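To: treris-handling list
Subject: Re: Small awkward objects, first batch
January 2020

Hello all,

I'm thrilled with how this is going! We now have 50 examples on the Nimville table, nearly all of them small household bits that bend, fold or slide off when you least want them to. Loops have been the best fun so far. A thin one never takes the same shape twice, so every go teaches the learner something it hasn't met before.

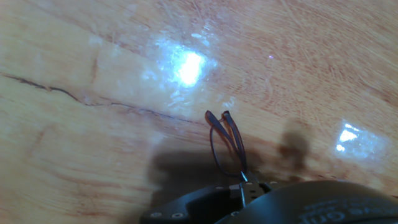

Posted by the list author
Collection lead, Treris handling project

To answer the question from Laxdal:

> Are you keeping the goes where the wrist camera gets a lot of shine
> off the table? We threw ours out in October and I've wondered
> since whether that was wise. Also, how long is each one?

We keep them, yes! The table is glossy and the light bounces off it, and I'd much sooner the learner saw that now than met it for the first time on somebody's kitchen worktop. Shadows stay in as well. Each go lasts about 30 seconds, and I stop the recording by hand — please don't trim the start, as the approach is the part we're shortest of.

Glasses are the other thing I'm keen on. They have thin rims, arms that fold, and lenses you can see the table through, so there's a lot to get wrong. I'm labelling each go by where the fingers close: arm, hinge or bridge, rim. If it's hard to tell from the wrist view, put "unsure" and carry on. A guessed label does more harm than a missing one.
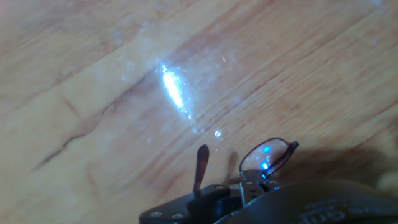 Jalteo wrote back off-list that the hinge label should be split in two, one for arms folded and one for arms open, and that they'd happily relabel 14 of their own to see if it helps. I love this idea. Could you post those to the list when they're done, with the old labels left in beside the new ones?

Still wanted, if anyone has an afternoon free: loops lying flat, glasses resting on their lenses, and anything at all on a dark table. Five goes per object is plenty before you swap it for another. Failed grasps are very welcome, so long as they're marked as failed.

The label sheet is in the shared folder under "small-awkward". Add new rows at the bottom, please — sorting it breaks my script.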